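Section 4: Getting the big grey one into its spot

Right, so by now you've got the packaging off, you've read Section 3 (please read Section 3, it's the one about the floor), and the fridge is standing somewhere in the middle of your kitchen getting in everyone's way. I've moved a fair few of these over the years and I wrote this part of the Gallness guide the way I'd tell a mate over the phone. Go slowly and you'll be fine!

Before you start

Get the tape measure out again. I know you measured before you ordered. Do it again anyway, because skirting boards and dodgy tiling have a way of stealing space down low where you didn't look. The Brerow cabinet is 675 mm wide with the door shut, and the handle doesn't add anything to that. Measure your gap at the bottom, the middle and the top, and write down the smallest of the three.

You'll want:

A tape measure
A spirit level (a short one is fine)
The flat spanner from the accessories bag
Two old towels or a bit of carpet offcut
A second adult
Shoes. Proper ones, not thongs.

CAUTION: Never tip the cabinet further than you need to get the towels under it. If it's been lying down in the ute on the way home, stand it upright and leave it overnight before you switch it on.

4.1 Moving it across the floor

1. Tape the door shut. Painter's tape comes off clean, and packing tape doesn't (ask me how I know).

2. Wind all the front feet up until the weight is sitting on the rollers.

3. If you've got a soft floor, such as cork or vinyl, lay the towels down flat in front of the rollers. On tiles I don't bother.

4. Stand one person on each side and walk it forward in short pushes. Keep your hands on the side panels, low down, somewhere near hip height. Don't pull on the door handle, and don't push up near the top or the whole thing will want to rock.

5. Stop when the back is 307 mm out from the wall. That's enough room to get an arm in for the plug and still see what you're doing.

NOTE: The rollers only go forwards and backwards. If you need to turn the cabinet, lift one front corner a touch and pivot on the opposite one. Dragging it sideways will mark the floor, and I've got a lovely curved scratch in my own kitchen to prove it.

4.2 Sliding it in

6. Plug it in at the wall but leave the switch off. Loop the spare cord and hang it on the little hook at the back so it can't get under a roller.

7. Line up the front edge with your benchtop. Get down and look along it with one eye shut, it's far easier than measuring.

8. Push it back in slowly, swapping from one side to the other, a few centimetres each go. Keep your fingertips on the outside edge where you can see them, and take them away before the cabinet gets close to the wall or the cupboard next door.
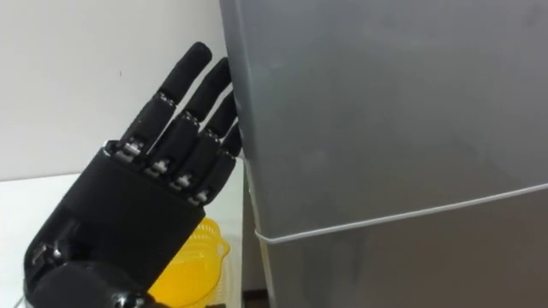

9. Leave yourself a breathing gap down both sides and at the back. Our figure for the back is the depth of the two plastic spacers, so if those are touching the wall you're spot on. Down the sides, a finger's width is plenty, and you'll be glad of it when you want to get a cloth in there.

10. Check you can open the door all the way. The crisper drawers need the door past square before they'll slide out, and with a wall hard up on the hinge side you may have to bring the cabinet forward a bit or swap the hinges over (Section 7, grab a cuppa first).

CAUTION: Watch your fingers between the cabinet and the joinery. It's heavier than it feels once it's rolling.

4.3 Levelling

11. Wind the front feet down with the flat spanner until they take the weight. Clockwise lowers the foot. I go by half turns.

12. Put the level on top, side to side, and even it up.

13. Now turn the level front to back. You want the bubble sitting just a whisker off centre, so the cabinet leans back a hair and the door swings closed by itself from half open.

14. Give the top corner a gentle push. If it wobbles, one foot isn't down. Find it and give it another half turn.

NOTE: Old timber floors move about with the weather. I level mine again in March when things start to dry out.

4.4 If you bought the Onu trim kit

The trim strips are 820 mm long as supplied and you'll probably need to trim them. Cut from the bottom end, the one without the clip. Dry fit both before you peel any backing off, because that tape grabs the first time and it does not forgive!

Wipe the side panels with warm soapy water and a soft cloth first, then dry them off properly. Skip the spray cleaners with grit or bleach in them. Greasy fingerprints on grey metal will come up with a microfibre cloth and a bit of patience.

Once the trim's on, peel the tape off the door, switch on at the wall and leave the fridge empty for 180 minutes before you load the shopping in. Shelf positions are in Section 5.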